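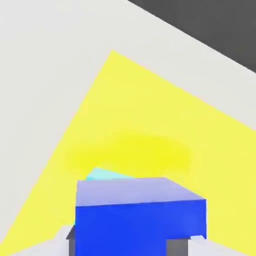 How long does it take to get a home-built arm going? For us it was two winters of evenings, plus a lot of borrowed clamps.

I've been meaning to post an update on the arm at the Ranstead workshop, so here goes. Pushpa Rathore and I started it in April last year with a box of second-hand servos and no real plan (she'll say there was a plan — there wasn't). The parts bill has come to $465 so far, mostly motors, and the frame can lift up to two kilos if you're gentle with it.

Lately we've been working in simulation, where we can practise block pick-ups without stripping any more gears. Dinesh Tripathi set that side up on his old desktop and picked the colours himself. A blue cube between the fingers is my favourite thing to look at on that screen! Getting the grip lined up still takes me ages, and Pushpa is much better at it than I am.

Next job is rewiring the elbow on the real arm, which Luminița Coman has kindly offered to help with. We could also use a decent bench power supply, so if you've got one gathering dust in the garage, drop it at the workshop and ask for Pushpa or me.

Posted 2 Jun 2025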